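Home Projects Join us News Contact

Call for participants: teaching a gripper in simulation

Kuvasura is looking for people who will help us to collect examples for the Lirano project. You will sit at a screen in our office in Urley and guide a simulated robot hand with a small controller. Each time you pick up an object, your movements are saved, and our learning system later studies them. No experience with robots is needed. If you have never played computer games, you are also very welcome.

A session lasts from 9.30 until 12.30, with a break for tea. We ask every participant to come for 8 sessions in March. In one session you will record 100 short examples, and the same object can come back many times from different directions. Please do not worry about mistakes. A failed grasp is kept too, with a mark that says it failed.

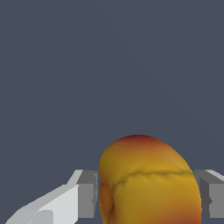 We prefer slow and steady hands to quick ones. The software, which we call Pace, shows you after each example if the movement was too sudden, and you may repeat it. Left-handed persons are especially invited, as we have very few of them until now.

You should be at least 18 years old and able to look at a screen for one hour without discomfort. Glasses are no problem. We pay 600 euros for the complete series, at the end of the last session. If you must stop earlier, we pay for the sessions you have done.

To apply, please write a few lines to Nele Koster and tell her which mornings are possible for you. Questions about payment or about how we store the recordings go to Debora Cocco. Mention reference 1844 in both cases.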